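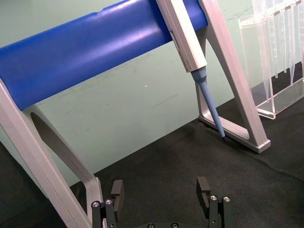 Ticket 423: Wrist camera and new finger pads, pipette pick from stand

Status: open
Bench: Sadlow, pipetting cell
Raised against: Urby parallel gripper, Yoon wrist camera
Priority: normal (was high, lowered in March)

Problem as reported

Gripper closes early or off to one side when picking the single-channel pipette off the blue bar. Estwood's view is that the old pads were worn and the new ones cure it. I'm not convinced and would like this kept open until we have numbers taken with the pads and the camera changed separately.

What we have so far

Old pads, old camera bracket: 123 attempts, 70 clean picks.
New pads, new camera bracket: Estwood quote a better figure but changed both parts on the same afternoon, so I can't tell which one did the work. Their run also left out the tip rack. With the rack back beside the stand there is less room to come in from the right, and that is where most of our misses were.

Log

09:10. Fitted new pads, left the camera where it was. Approach with fingers wide open. In the wrist view the near leg of the stand sits between and beyond the fingers, and the pipette is further off, over past the right finger. Starting pose saved as pose 3.

09:40. Detector finds the blue bar every time, which doesn't impress me much given the size and colour of it. The pipette body is a harder job, white to light grey next to a silvery grey leg. Twice the box jumped to the leg. Pads can't be blamed for that.

10:25. Tried the tip rack as a second reference, as the Yoon notes suggest. Gave up. It's clear acrylic with clear tips hanging in it, and the edge detector picks up the bright lines along the base and loses the tips altogether. Would not recommend this to anyone.

11:05. Switched to the light blue shaft as the target. Steadier box. The lower end is close to the foot of the stand, though, so the final move has to stay high or we will clip the foot.

11:50. One pick stopped on the force limit. Checked the screws on both fingers, all tight. Reset and carried on.

14:15. Estwood rang to ask if we could close this. No.

Where I think the fault is

Target choice in the vision step. The pads may grip better once they arrive in the right place, but I've seen nothing yet that says they help the arm get there. The claim that the new bracket removes the need for recalibration also wants checking. We were told the same about the last one and it drifted.

Still to do

Old pads with the new bracket, rack in place, same starting pose.
New pads with the old bracket, ditto.
Repeat both with the shaft as target instead of the body.
Ask Urby for the closing force they tested at. Their sheet gives a range and no test conditions.

Please don't move the stand or the rack between runs, and don't merge this with the calibration ticket. Next update goes here when the old pads are back on.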